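Home | Projects | Grants | Reports | Contact

Dedirthorpe Community Network: progress report to the Prundwood Fund

Prepared by Zhiqiang Cui

The January milestone in our agreement reads "core equipment installed and in service." I'm not going to claim that. The equipment is in a rack and the rack is on a table. Whether it deserves to be called a core is a question I'd like the Fund to keep asking, as I am.

To recap, the grant pays for a shared file store and a wired network serving the hall, the library annexe and the two workshop units on Yin Street. The original proposal, which I didn't write, promised coverage for 56 desks. I have walked the buildings twice and can't make the desks come to that unless we include the ones stacked in the annexe storeroom. I suggest we report against desks that have a chair at them.

Equipment is the one line where spending and results can be matched. We went with an open frame over an enclosed cabinet. It cost $300 less and you can get your hands in from any side. The drawback is dust, and the workshops make plenty of it. Stalline, our supplier, says dust "won't be an issue." I have asked for that in writing and am still waiting. 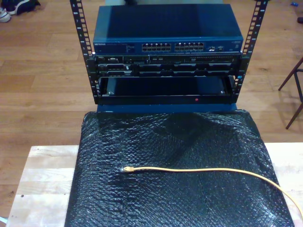 Filed under: Equipment and fit-out

The blue Netgear switch at the top gives us twenty-four main ports, with nothing plugged into any of them so far. I'd ask the Fund to bear that in mind when reading the phrase "network rollout" in the last newsletter. The black server goes directly beneath it, with its drive bays along the front where we can reach them. Bubble wrap stays under the rack until the final spot is settled, as the hall wants its table back without scratches.

Cabling is behind. The run to the annexe was quoted as a simple job through the existing conduit, but the conduit is full of old phone line that no one will admit to owning. The revised quote adds $1,000. I don't think we should pay it before a second contractor has looked, and I have told Stalline so. If the second opinion agrees with the first, I'll apologise and come back with a variation request.

Training: 3 people have put their names down to look after the system. I'm wary of counting names on a sheet as capacity. The last project here had a longer list, and by winter the password was in one person's kitchen drawer. I'd like each of them to restore a file from backup unaided before we tick this item off.

Against budget we are slightly under, mostly from work not done, so please don't read it as a saving. I recommend the next instalment be held until the annexe cable is tested end to end. The hall and workshop runs can go ahead on what we have.

Still open: a permanent location for the rack, a lock of some kind, and who pays the power bill.

Comments

marg_d: Glad somebody finally said it about the desks. Is the annexe getting wifi as well or just the cable?

Zhiqiang Cui: Cable only under this grant.

unit2woodturner: An open frame next door to my lathe? Put a filter on something, please.

T. Orrin: That phone line was there when we moved in. Definitely not ours.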